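**Cracker shelving** is the practice of keeping boxed savoury biscuits upright on open shelves, faces outward, in the manner of a library whose readers are mostly hungry. It is found in village shops, staff kitchens and the better sort of garage. The usual furniture is a slotted metal unit, which can be put together by two people in an afternoon or by one person in a temper.

## Arrangement

Boxes are stood side by side, front panel to the room, so that a flavour may be chosen without handling its neighbours. Pretzel crackers suit the method well: the packet is tall, flat and fond of its own photograph. Smaller boxes go on the shelf beneath, where they are easier to reach and easier to forget.
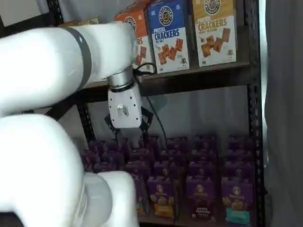
*Crackers on the upper shelf, purple boxes on the lower.*

The order of the upper shelf is a matter of local custom. The Nolbridge method groups boxes by maker and lets the flavours fall where they will. The Moroz method, named after a grocer's shop that has since become a dentist's, groups by flavour and is held by its followers to be the only decent way to live. Under Moroz, a cheddar cracker may stand beside a sea salt one, but sweet biscuits must be kept at the far end. Almond bars have never been satisfactorily placed by either school.

Shelf boards are a lesser quarrel. Bare board shows crumbs less but takes up spills, while a painted one wipes clean and chips at the front edge, usually within a year.
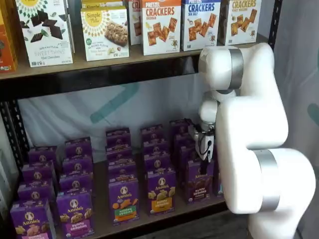

Spacing between shelves is set by the tallest box in the house plus enough room for a hand. Households that forget the hand are obliged to tip every packet forward to get it out, and in time all their boxes acquire a bent top flap. The Dareo unit, sold for garages and rated at 200 kg, is widely used for crackers, a load it has so far borne without complaint.

## Rotation and dates

Older stock is moved to the front and newer stock put behind it. The rule is simple and seldom kept. The "Best If Used By" line is often printed on a side panel, so a box standing face out gives no hint of its age, and checking a shelf means taking packets down and laying them on their sides. The Farasport canteen does this every December and allows 2 hours for it, most of which goes on reading the small grey lettering.

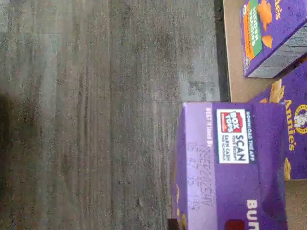

Iestyn Hughes objects on the article's discussion page that date-side-out storage deserves a section of its own, having kept his crackers that way for 12 years and never eaten a stale one. He concedes that he can't tell the flavours apart until they are open.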